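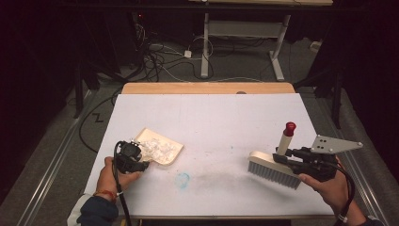 What was the project about? Finding out whether it matters how you clean up a desk after paper crafts, or if any old swipe will do.

I'm Jonatan Dahlgren, and I picked this topic after my January model-building mess (so many scraps!). I timed myself sweeping up torn paper with a brush and dustpan, 8 rounds in all.

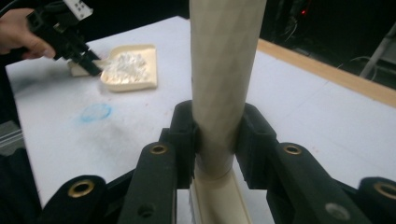
My first rounds were slow and kind of silly. I pushed too fast and the light bits skated away from me, so I started using short strokes toward the pan and kept it tilted down. Way better! All the rounds together took me 514 seconds. I still want to try it on carpet, but that's a whole other report.
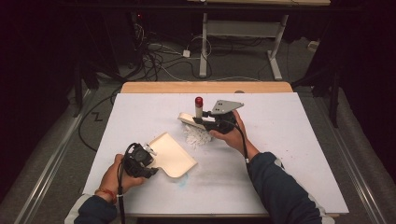

Fig. 3. Two scoops and a small pile of white scraps on the board.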